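The trouble with sending it back

23/03/2025

Natcombe used to have a shoe shop. It had a bench, a metal foot gauge and a woman who would tell you, without much tact, that you took a wide fitting. It closed, and the unit is now a parcel counter. People come in with things they bought without trying on, hand them over, and go home to order the next size up.

We are told this is progress, and that it costs us nothing. I have my doubts about both.

Take my own running shoes. I wanted a pair of Mizuno and was unsure of the size, so I did what everyone does and ordered 2 pairs, meaning to keep one. Neither fitted. I don't blame the shoes. I blame the idea that a spare bedroom is as good a place to sell footwear as a shop, and that my time at the parcel counter is worth nothing to anyone, including me.

"Free returns" is an odd phrase when you look at it for long. A driver is paid, a van burns fuel, someone opens the parcel and decides whether the thing inside can be sold again. All of that goes on the price, so the customer who measures carefully and keeps what she buys is paying for the one who doesn't. I have been both, and I only noticed the arrangement when I was the first.

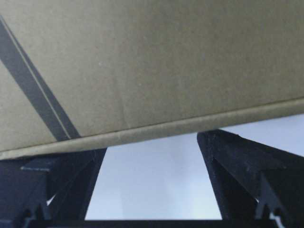 Where does it all go?

The honest answer is that most of us have no idea. After my shoes I asked the delivery firm, Broseck, what became of returned goods from our area. I was told they went to the depot at Flevascombe. I asked what happened at Flevascombe and was told they were "processed", a word that could cover anything from a careful wipe with a cloth to a skip.

The firm's leaflet says the depot handles 1,000 returns on a normal day and that 130 jobs depend on it. I am glad of the jobs. But a leaflet that can count parcels in could surely count how many go back on a shelf, and on that it is silent. It does mention that the figure climbs after December, as if this were a kind of weather.

Then there is the packing. I am regularly told that cardboard is the good sort of rubbish, and perhaps it is, next to plastic. It still has to be made, and carted, and flattened on a wet doorstep. Our street's bins overflow with it every fortnight - all of it recyclable, and a fair bit of it blowing down the hill.

What might help

I would start with a small, plain charge for sending things back, waived when the goods are faulty. Shops say customers would hate it. Around 300 people signed a petition against the one our local outfitter tried, and it gave way within weeks. I suspect most of them would have got used to it, as we did with carrier bags.

I would also like sizes that mean the same thing from one label to the next, though I have been asking for that since I was at school. In the meantime I have gone back to wearing my old pair, which leak.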